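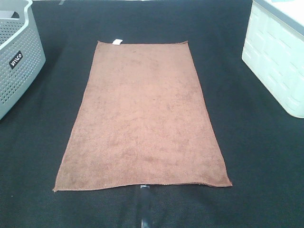 Progress report to the Vallirau Fund
Linen service, Thammasiri guest house and training laundry
Prepared by Jaruwan Nilsuwan
Wednesday, June 3, 2026

Summary

The laundry handled 3,516 towels in May, all sizes together. Folding is on schedule. Sorting of worn stock is behind by one week and should be finished before the next report.

Stock

The brown hand towels bought with the first part of the grant are now all in use. We put 528 into circulation. Of these, 19 have been pulled for frayed corners or marks that did not come out, and they have been cut down for cleaning cloths. The white bath sheets are older and were not paid for by the grant, so they are left out of this count.

Sallitz has agreed to hold its price on the same brown towel until the end of the year. We do not plan to reorder before then unless losses go up.

Folding and inspection

Each towel is now opened out flat on a dark cloth before it is folded. Lint, smudges and loose threads are easier to find this way than on the old white table. Trainees check the hem on all four sides, then the corners, then the pile. Anything doubtful goes to the mending shelf.

The standard fold is in thirds lengthwise, then in half. For the guest rooms we also teach a rolled towel, with the last corner tucked in to hold the roll closed. The roll takes longer to learn. A loose start gives a bulky roll and the end works itself open on the shelf. We have moved it to the second week of training for that reason.
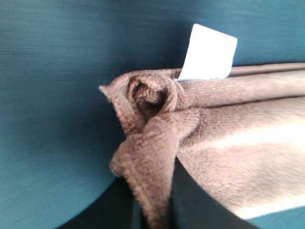
Chanida Siriwan asked that the rolled towels be kept to the guest rooms and left out of the bath house orders. Her point was that the bath house staff unroll every one of them to stack them flat, and the work gets done twice. We agree and have changed the order sheet.

Training

Three trainees finished the course in May. Two have stayed on with us and one has gone to the linen room at Destine. The next group starts once the mending shelf is cleared.

Spending

Spending is within budget. The line for thread and hem tape is used up, and we ask to move a small amount over from transport, where we spent less than planned. A revised sheet is attached.

Next steps

Finish sorting the worn stock. Reprint the folding card with the new order of steps. Replace the second drying rack, which has a bent leg and was repaired twice in May.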